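Home News Community Schools What's On Contact

Drollard science room gets its benches back in time for the new term

Reading time: 3 min

If you have walked past the old Bredia Street annexe lately and wondered why the lights were on so late, the answer is test tubes. Boxes and boxes of them, along with beakers, funnels, stoppers, tongs and a very large number of droppers, all of which have been pulled out of the cupboards, washed, sorted and given somewhere sensible to live.

The Drollard Community Science Room has been lending glassware and plasticware to local schools and home learners for 13 years, and like any cupboard that gets opened by lots of different hands, things had drifted a bit. Pipette tips were in with the litmus paper. There was a drawer that everyone called the odds drawer, and when it finally came all the way out of its runners it was found to be holding most of a Year 8 chemistry kit that had been written off ages ago (much to the delight of the Year 8s).

Yatziri Maldonado has looked after the bookings since the room opened, and she has been wanting to do this clean-up for a good long while. "You get a teacher on the phone at four o'clock wanting racks for the morning, and you know you've got them, you just can't lay your hands on them," she said. "I used to keep a torch in my cardigan pocket for the back of the bottom shelf. I'd love to retire the torch."

The work started in December, once the last of the school loans had come home, and it took 22 evenings all up. Every item that came off the shelves was written down before it went back on, and the final list runs to 2509 pieces, from the big glass jars down to the tiniest caps. Anything chipped or cloudy was set aside, and the good gear has been grouped by the sort of job it does, so that a class doing crystals can take one tub and a class looking at pond water can take another.

The tubs themselves came from Guimarães Hardware on the corner, who let the room have them at cost, and the labels were printed by Ostier, the stationers. They are nice big labels too – large enough to read without your glasses, which several of us appreciated very much.

Racks have been given a shelf of their own at waist height, as they are the thing most often asked for. The plastic ones with different sized holes are handy for younger groups, who can stand narrow tubes and wide ones side by side without anything toppling, and they stay lighter to carry than the old timber kind. 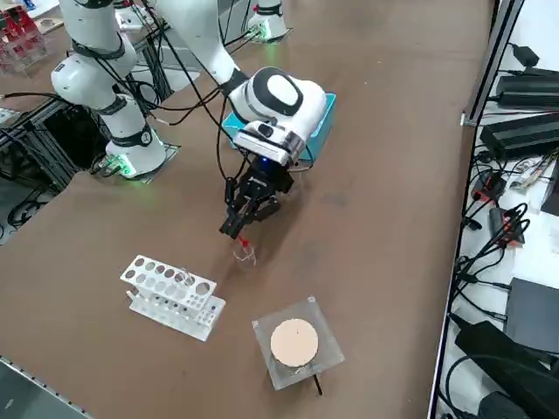 A white two-tier test tube rack on the work table, with larger holes at one end of the top tier.

Edivaldo Pacheco, who teaches the after-school group, brought his students along for the last few evenings so they could learn where everything goes. He said they had taken to it with far more enthusiasm than he is used to seeing at pack-up time. "They've got opinions about the funnels now," he said. "I had two of them debating whether a filter funnel belongs with filter paper or with funnels, and it went on right through the biscuits."

For the record, the funnels are with the filter paper.

Loans reopen when school goes back. Groups can borrow up to 25 items at a time and keep them for a fortnight, and there is no charge, though a gold coin towards detergent and bottle brushes is always welcome. Please rinse everything before you return it, and pop the lids back on the tubs they came with. If you have a Drollard tub sitting in your garage from a few years back, Yatziri would be very pleased to see it, and no questions will be asked.

Contact the newsroom | © Drollard Community News | Back to top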